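Petronella Coetzee
@petronella_folds
13th September

1/ Good morning, everyone, and a long thread from me today, so get your coffee first. A good many of you asked what I thought of the Caven laundry kit after I mentioned it last week, and I promised a proper write-up once I'd spent real time with it.

2/ Quick background for new followers: I run the linen and garment side of a small wash-and-fold in Girkbridge. We've been looking for something to help with sorting for ages, and Henik (they sell the Caven) agreed to a ten-day trial with a support person on the phone whenever I got stuck. I got stuck a fair bit.

3/ Pink T-shirt and a green garment with red trim, on the wood table, from the wrist camera:
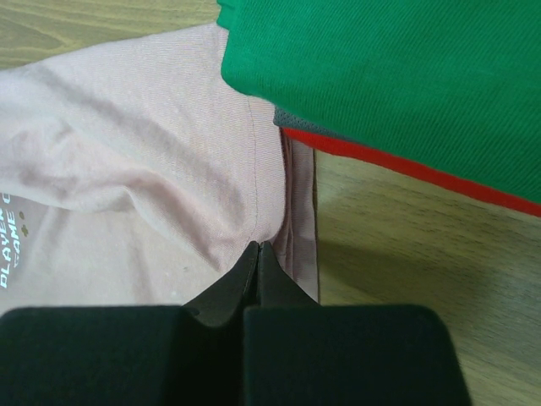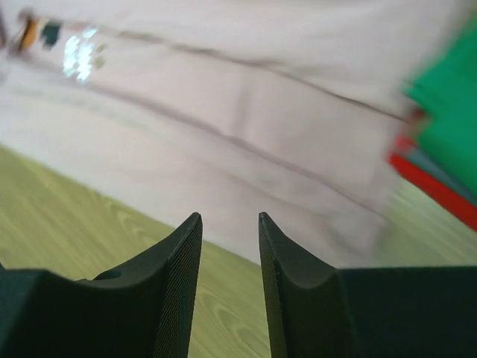 4/ WHAT YOU GET
The arm, a two-finger gripper, the little wrist camera, a clamp for the table edge, a power brick the size of a loaf of bread, and a laptop license for the software, which they call Zulu. You bring your own laptop and your own table. Ours is just a plain table we've had forever and the clamp got on with it fine.

5/ The price they gave me was $2,874 for the kit with the basic fingers, or $3,185 with the soft-goods fingers and a second year of support. I'm going to talk about the second one because I honestly wouldn't bother with the first if clothes are your thing. Shipping was extra and I thought it was steep.

6/ THE FINGERS
These are what I was most curious about. They're wide and chunky down low and come up to narrow points, and the points are what do the work on fabric. In the first photo up there you can see them closed on the pink shirt, right below a seam, with the cloth bunched up around the tips. I was taught to pick up a shirt in much the same way, a little pinch near a seam where there's something to hold.

7/ In the second one they're open, with the wood showing between them. I like that you can see the fingers and the cloth together in the camera view, since it makes it so much easier to understand what the thing is aiming for. My colleague Lwazi Rampersad spends his whole shift with the laptop turned toward him now and talks to it like a horse.

8/ SETUP
The booklet says an hour. It took me an afternoon, but I'm slow with cables and I stopped for lunch. The clamp is easy, the camera plugs in easily, and then there's a calibration step with a printed card that has to lie completely flat. Mine had been folded in the box. I ended up ironing it under a tea towel, and Lizelle Khumalo on the support line laughed and said she'd pass that along to the packing people.

9/ HOW IT DOES ON EASY THINGS
Lovely, I have to say. Hand towels, pillowcases, plain tees, one at a time with a bit of space around them. It takes its time (you will be faster, don't worry) but it's steady, and I could get on with tagging at the other end of the room while it went along.

10/ HOW IT DOES ON PILES
Harder! When one garment lies over the edge of another, like that green one over the pink, you have to decide what you want from it. There's a setting called Top Piece First and a setting called Nearest Seam, and they give you quite different picks. Top Piece First suited us better for sorting. I'd have liked the booklet to spend more than a paragraph on this, as it's the question everybody who does laundry will have.

11/ Trims and linings are their own little adventure. Sportswear comes in here by the bagful on Mondays, and anything with a mesh layer inside gave us trouble in the first few days – it would take hold of the outer layer and leave the lining behind, or the other way around. Ruan Hlongwane from Henik had me lower the closing force and go in a touch deeper, and after that our results were a good deal better. Still not what I'd call reliable.

12/ THE CAMERA VIEW
Sharp enough when the arm is still. Big print on a shirt can be read off the screen, as with PLAYER in that first picture, and I've found that handy for matching a piece to a ticket. When things are on the move the cloth smears, as you'll have noticed in the second one, and there's not much to be read off it then. I asked whether a faster camera was coming and was told maybe November, no promises.

13/ NOISE
A soft whirr and a click. Quieter than our dryers by a mile. The power brick hums and I've put it on a folded bath mat.

14/ THINGS I'D CHANGE
A longer cable to the laptop, please. A flat calibration card. A pause button on the arm itself, as the one on the screen is tiny and I don't always have my glasses on. And the fingers collect lint along the textured parts, so keep a soft brush nearby and give them a go at the end of the day.

15/ BY THE NUMBERS
Zulu keeps a log whether you want it to or not, and it says we did more than 600 picks over the 10 days. I haven't sorted the good ones from the bad ones yet. If I get a quiet evening I'll put up a table.

16/ WOULD I BUY IT
For our shop, I'm leaning yes, with the soft-goods fingers, and mainly for towels and plain shirts. If your work is mostly sportswear or anything layered, ask for the trial and bring your worst bag to it. Heino Ķēniņš over at the dry cleaner's is starting his trial soon with dress shirts, and I'm dying to know how it gets on with collars.

17/ Ask me anything below and I'll answer in between loads. If it's about the cable, yes, an ordinary extension worked for me, and Lizelle says that's fine so long as it's a short one.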